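1/ Friday evening, and the old Dell tower is on the table with its side off. I want to learn the inside of a desktop computer properly, so I will write my notes in this thread. Please correct me if I use a wrong word.

2/ Green motherboard, silver power supply, blue plastic parts that hold things in place. I like that the blue color is used for parts you can move by hand. 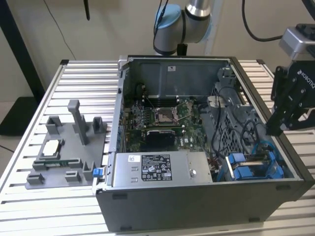
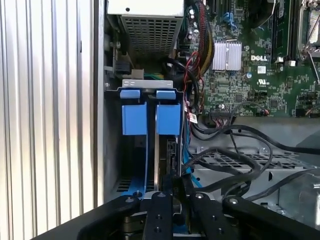
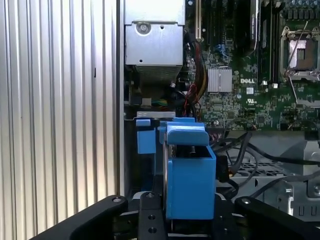

## The socket

3/ The metal lever next to the processor socket is open. My friend Andor Dobos wrote to me: "Never touch the inside of the socket, not even to clean it." I believe him – he has repaired 143 computers and he keeps a list.

4/ The lever should close with a little pressure. If it needs a lot, stop and look again how the processor is sitting.

## Memory and cables

5/ The memory slots have small latches at the end. I learned the word "latch" this week, before I said "the little ear."

6/ There is a thin blue cable which I first took for a power cable. It is for data. Before I unplug any cable I will write its place on paper tape, I bought 6 rolls from Majimbun.

## Shopping

7/ Still to buy:

- thermal paste
- a soft brush
- a small box with lids for the screws

8/ A used processor costs 34 dollars at Otonix and 54 at Fukadley, but Fukadley takes returns. I did not decide yet. Which one would you choose?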